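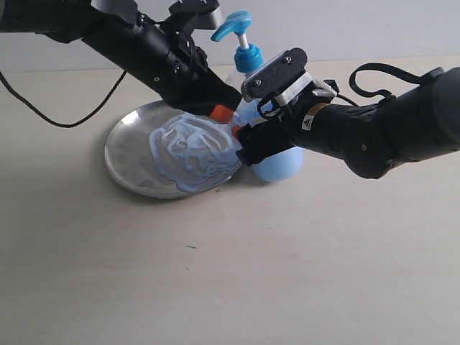
11/30/21
Pump bottles and plates, bench notes

Carried over from October: dispensing lotion and dish soap samples onto a plate for the spread comparison. Same bench, same beige top, gray wall behind. Plate is the round silver one. The white stoneware from the first round is retired; pale samples could not be read against it.

Samples: Gidoslow hand lotion, Pralimora dish soap, and the unscented Sestetti base as the control. All three were decanted into the same type of pump bottle so that the pump is not a variable. Fill weight 137 g each. Labels removed, numbers written on the underside in grease pencil.

Empty plate checked on the small scale before and after washing. No difference outside the last digit, so the tare can be left alone within a session. Wash, rinse, dry with lint-free cloth, wait five minutes. Skipping the wait moved the reading once in October.

Tilt. A bottle held upright keeps the dip tube covered until it is nearly empty. Held at an angle over the plate, the tube end comes clear of the liquid much sooner on one side than on the other. The tubes are cut on a slant and bend slightly toward the wall of the bottle. Rotate the bottle so the bend faces the low side. Marked this on each collar with a short line.

Contact points when tilted: shoulder and side wall, close to the rim of the plate. Pressing hard on the side wall of a soft bottle pushes product up the tube without the pump being touched. Lotion did this, soap did not. If there is a bead at the nozzle before the first stroke, wipe it and discard that reading.

Strokes. Prime with 4 strokes into the waste cup, then 3 onto the plate. First stroke after a rest of more than ten minutes runs short on the lotion. Control behaves the same way but less so. Soap is steady.

Cumulative stroke count on the oldest pump is 2,867 by the log sheet. It still returns fully but has started to squeak. Swap it before the next set and keep it in the bag marked USED, do not put it back with the spares.

Spread: read at one minute and five minutes, widest diameter and the one across it. Rim of the plate slopes, so anything that lands near the edge runs inward and reads long. Aim for the middle third or redo.

Still open:
- replacement pumps from Oyelaran, same neck size, confirm before ordering
- second silver plate, so one can dry while the other is in use
- lotion at 5 minutes has a skin on it, calipers drag; try reading from a printed grid instead
- clean the waste cup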